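Wood glue notebook - clamp time trials, second round
17th March

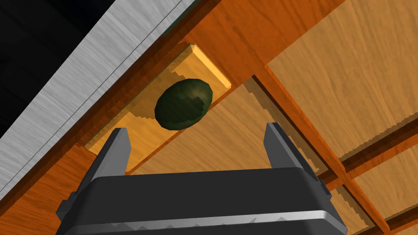

Picking up from the December entry, where I said I would believe the Vetberg numbers when I saw them on our own bench. I have now seen some numbers on our own bench and I still don't believe them, though for different reasons.

The claim, as printed on the tub: joint can be unclamped after 39 minutes at room temperature. Why 39? A figure that exact makes me think one person ran one test, once, and wrote down what the clock said. The Skornik we've been using says "an hour or so" and I trust that more.

Setup this time. Beech offcuts from the stair job, all from the same board as far as I could manage, planed and glued the same afternoon. Last round I used whatever was in the scrap bin, and Karthikeyan was right to complain that half the spread in my results was probably the wood. Edge joints, hand pressure to seat, then two bar clamps. Same brush. Shop thermometer by the door said 64 F at the start and 66 at the end, but that thermometer reads low when the door has been open, so call it what you like.

Three glues: Vetberg fast, Skornik regular, and the Durkell that came free with the last order. I put the Durkell in mostly out of spite.

Pull method. I still haven't got anything better than the lever and the luggage scale. The lever is repeatable enough if I do it slowly, and when Karthikeyan does it he gets higher readings than I do on the same batch, every time. So all of these are mine. His are on the back page if anyone wants to be confused.

Results at the 39 minute mark:

Vetberg - held on the first pair, let go on the second well before I had real weight on it. Clean glue line on the failure, no torn fibers at all. That is a joint that hadn't cured.
Skornik - held on both, but one crept. I could see the pencil line across the joint had shifted.
Durkell - held on both. Annoying.

Same again next morning:

Vetberg - wood failed, glue line fine.
Skornik - wood failed.
Durkell - one wood failure, one that split half in the wood and half in the glue.

So overnight there's nothing to choose between the first two, and anyone who leaves their clamps on until the next day is paying extra for a word on a label. Overnight numbers are what we mostly live on here. The only place fast glue earns anything is the drawer fronts, where we run out of clamps by lunch.

Things that bother me about all this:

One pair each way is not a test. Two pairs is hardly better. If the second Vetberg pair had held I'd be writing a much nicer entry and I would have learned exactly as much. I'd want at least ten pairs per glue before I'd say anything out loud to a customer, and I don't have the beech.

I don't know how old the Vetberg tub is. The stamp on the bottom is a batch code with no date in it that I can find. It sat in the van during the cold week. Everybody says freezing ruins this kind of glue, and I have glued with stuff that went through a winter in a garage and never had a complaint, so I don't know what to do with that. But it's a fair objection and the Vetberg rep will certainly raise it.

The spread. I put it on like I always do, which is too thick. The Valderrama sheet wants a thin coat on both faces, and my habit is a fat one on one face. A fat coat ought to cure slower. If the fast glue only works when applied the way the brochure wants, then it doesn't work in this shop, but I should at least do it their way once before I write it off.

About that Valderrama sheet, for whoever left it on my bench: it's a sales sheet. The graph has no units up the side. The shear figure of 3000 psi has no species next to it, no temperature, no time. 3000 in what, maple? After how long? Every decent yellow glue beats the wood in an edge joint eventually, so past that point the number is decoration. I read the whole thing twice looking for the test conditions and found the distributor's phone number.

Cost, since it came up. The quote for switching over is 700 for the year at our current use. I haven't checked how they worked out our current use. It looks high to me, unless someone is mopping the floor with it.

Karthikeyan Subramaniam's view, noted here so he can't say I left it out: the failure on the second pair was a starved joint because I overclamped it, and I always overclamp. Possible. There was a lot of squeeze-out on that one. But the Durkell pairs got the same treatment from the same hands and they held, so I'd need him to explain that part too. He says the Durkell is thicker. It is thicker. Fine.

To do, when there's beech:

- new tub of Vetberg, bought off the shelf and kept indoors
- thin coat both faces, and my usual fat coat, marked separately
- clamp pressure: get the torque driver on the bar clamps or at least count turns
- someone other than me labels the pairs, so I'm pulling blind. I know which one I want to fail and I doubt my arm is neutral about it
- a better thermometer, or move the one we have
- also a set at 20 minutes, just to see if any of them are even close

Until then: no change. Skornik stays on the shelf by the window. Leave clamps on through lunch as a minimum, overnight for anything with a load on it. Please don't use up the rest of the Vetberg on jobs, and don't decant it into the Skornik bottle, which has happened before with the brown glue and cost us a tabletop.

The unbroken halves are in the tray under the vise with pencil labels. V, S and D, then the pair number. If the pencil has rubbed off, ask me before throwing them in the stove.

Added later: re-pulled the crept Skornik pair after a full day. Held until the wood went, with the pencil line still out by the same amount. So it slid early and then cured where it stopped. Strong enough, but that would have been a visible step on a drawer front.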